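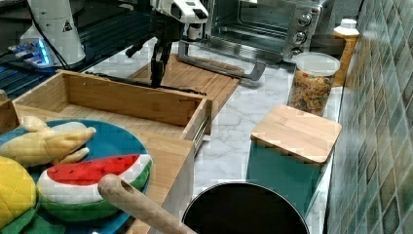
A kitchen you can rent by the hour, and two arms to go with it

Posted 02/03/2026

Sachiko Nishimura wants me to have tea before we talk about anything, and it takes a while, because the kettle is upstairs and the kitchen downstairs is booked. I had come to the Sivusham workshop on Ghaffari Street in Nunton to find out what people get for their money when they rent a robot kitchen, and I spent the first part of the visit hearing about her mother's kitchen in a very small flat, where you couldn't open the oven if the cutlery drawer was out.

"I think about that drawer all the time," she said, handing me a mug. "People bring us software that works beautifully on a bare table, and then they meet a drawer. A drawer is a lovely, horrible thing for a robot. It slides, it sticks, it has a lip, and there's always something at the back of it that you want."

Sivusham's service is simple enough to describe. You book the kitchen, you get a pair of arms with grippers, and you get a counter laid out with the sort of clutter you'd find in a home. You can come in or you can work from your own desk. The booking and the task sheets all run through a program called Lemidex, which Sachiko's team wrote themselves and which she talks about the way some people talk about a much loved old car. Sessions cost $159 an hour, with one of her staff standing by to put things back where they started.

I asked whether that last part was really worth paying for, and she laughed for quite some time.

"It's the main thing you're paying for! The arm has a go at lifting something out of the drawer, and then somebody has to put it back in the same spot, and the drawer open by the same amount, and then again, and then again. We had a customer who thought they'd save money and do their own resets. By lunch they were asking if we had anyone free."

There are 100 tasks in the Lemidex list at the moment, and she read me a good many of them off her phone. Pick up the toy corn and put it on the blue plate. Take the lid off the canister. Move the cutting board without sending everything else flying. The soft foods are a favourite of mine, I'll admit, and I was allowed to hold the plush watermelon slice, which has its little black seeds and everything.

"Real food would be more true to life," Sachiko said, "and we do get asked. But I have to think about what the place would smell like in July. And a squashy toy is quite a hard thing to hold well, you know. The fingers push in and the shape changes. Customers look at the corn with its cream husk leaves sticking out all round and they say oh, that's sweet, and an hour later they've gone rather quiet."

She is just as fond of the counter itself. It has a white marble pattern with soft grey veins, and she chose it over a plain one after a long argument with herself. Faint veins and shadows can trouble a camera, she told me, and she'd sooner a customer found that out in Nunton than in somebody's house. The same goes for the little mottled tiles on the wall, and for anything shiny, like an oven door handle or the side of a toaster.

"I was told the tiles were busy," she said. "Well, kitchens are busy. My aunt has tiles far worse than those."
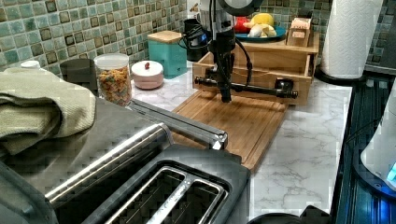 3 min read

We moved on to the things customers grumble about, and she was very open with me, more than I'd expected from someone with a service to sell. The most common complaint is reach. When two arms share one counter they can get in each other's way, and a new team will often lose a good part of its first booking working out which arm should be doing what. Sivusham now sends a short guide ahead of each session, and Sachiko thinks it should be longer. (Her staff think it should be shorter. I was shown both versions and I'm afraid I sided with the staff.)

The second complaint is about setting things down.

"Everybody plans the pick-up," she said. "They come with all their plans for the pick-up. Then the gripper has to come straight down to a cutting board, with a toaster on one side and an organiser behind it with a plate on top, and stop just where it should. A bit high and you drop the thing. A bit low and you're pressing on the board, and we'd all prefer you didn't press on the board. It's the last small distance that eats up the hour."

Then there is the matter of the layout, which changes. Jars, canisters and dishes get shuffled between sessions, and a customer who wants the same arrangement as last time has to tick a box in Lemidex when booking. Some people miss the box. I wondered if it might be kinder to keep things still unless asked, and Sachiko put her mug down and gave this proper thought.

"We tried it. For 30 days we left everything alone, and the success rates went up, and everyone was very pleased with themselves. Then we moved one canister over to the other side of the board and it all went to pieces. So now we shuffle. I'd like people to go home with results they can trust, even if they're a bit cross with me on the way out."

For a small team I can see the sense in it. Building a counter like this one, with the arms, the fittings and a person to tidy up, is a big outlay for something you may need only now and then. If you're running tests every day of the week the hourly rate will add up quickly, and Sachiko said as much herself before I could raise it. She offers a half-day booking for those people, though the price wasn't settled when I visited.

The thing I'd most like to see improved is the notes you get afterwards. They list each attempt and whether it was marked as a success, with very little on how it went wrong, and a customer who has worked from their own desk will want more than that. Sachiko agreed, and said a fuller version is being written — she had been up late with it — with room for the staff member to add a few lines in plain words.

"The staff see so much," she said, walking me back past the stairs. "They'll say to me, it always goes a bit crooked when it comes in from the left. That should be in the notes. At the moment it's on a sticky label on my fridge."

Bookings are made through the Sivusham site, and first-time customers can ask for a call beforehand to go over their task list.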